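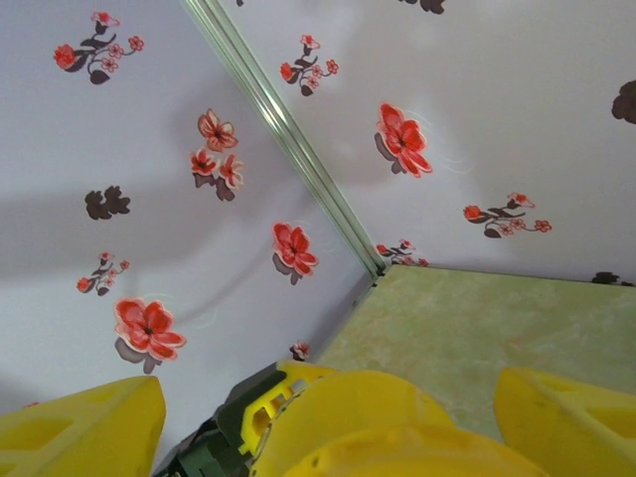
**Dale Pruett**
*Ignition and fuel bench, Brenden workshop*

March, started after lunch

Green sedan back in, same complaint. Pulls fine from cold, then after a long hill or a spell in traffic it stumbles at light throttle and feels like it's out of gas. Owner wants it right for the Domstead show. He also brought a Brillham electronic ignition kit, still in the box, and a page printed from a forum that says this kit cured exactly this fault on exactly this engine. I have read a lot of pages like that. Most of them changed the points, condenser, cap, rotor, plugs and leads on the same afternoon and then gave all the credit to the part that cost the most.

So the kit stays on the shelf until I know what the car is doing now.

## Before touching anything

- Compression, warm, throttle open: all four close together, lowest 117 psi. Not a strong engine, but an even one. I'm leaving the head alone.
- Plugs: 2 and 3 a shade lighter than the outer pair. I wouldn't hang anything on that after a short drive.
- Points: gap was near enough. Faces a bit gray, no pitting to speak of.
- Static timing: where the book wants it.
- Advance: 15 degrees on the light at 2,000 rpm with the vacuum pipe off, and it came up smoothly. Put the pipe back on and nothing changed. That should have moved.

Sucked on the vacuum pipe by mouth and could draw air through it all day. The capsule diaphragm is split, or the pipe stub is loose in it. Can't see which without taking it apart and it doesn't matter, it's scrap either way.

Tempting to stop there and write "found it." A dead capsule does give you flat running at light throttle. What it doesn't explain is why the car is fine cold. A split diaphragm is split at breakfast too. Unless it's only leaking when warm, and I didn't test it cold because the car arrived hot. My mistake. Next time it sits overnight first.

## Coil and condenser

Ran it in the yard with the hood down until the stumble showed up, which took most of an hour. Then:

1. Swapped in the bench coil. Stumble still there.
2. Put the old coil back, swapped the condenser only. Stumble gone, as far as I could tell from the driver's seat.
3. Put the old condenser back to be sure. Stumble did not come back.

Step 3 is the annoying one. Either the engine had cooled while I was fiddling, or the ground screw was poor and I fixed it by undoing it and doing it up again. The screw did have a brown ring under it. Cleaned it to bright metal. That leaves me with three suspects and I've disturbed all of them, so I'm hardly better than the forum.

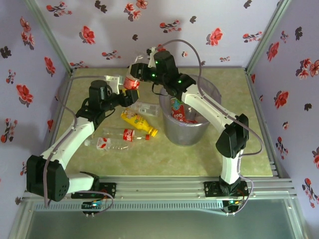
## The kit

Read the Brillham leaflet properly. It promises easier starting, smoother idle and better mileage, with no figures for any of them and no mention of what the points were like on the car they compared it with. It also says to keep the original coil, then two paragraphs later recommends their own coil. I don't think it's a bad kit. The one on the Riviere coupe has given no trouble since we fitted it. But that car ran well before, so all it proves is that the kit hasn't broken anything.

If it goes in now, the condenser and its ground come out of the circuit and the fault may well vanish. The owner will be happy and tell his friends. I still won't know, and he'll still have a dead vacuum capsule.

## Plan

- New capsule first, on its own. Check the advance with the pipe on and off.
- Leave the old points and old condenser in, with the cleaned screw.
- Overnight cold, then the long hill twice, same gas, same person driving.
- If it stumbles, condenser next. Use an old stock one. The last few new ones from the parts counter were no better than what they replaced.
- Haven't ruled out fuel. The line passes almost against the exhaust by the bulkhead and somebody has left off the clip. Refit the clip **after** the hill test.
- Kit only if the owner still wants it once the car runs right on points. Tell him that on the phone before he hears it at the counter.

Timing light was reading jumpy again near the end. Checked it against the spare and they agreed, so probably the pickup clamp wasn't closed. Whoever uses it next, push it until it clicks.

Capsule ordered, 4:30.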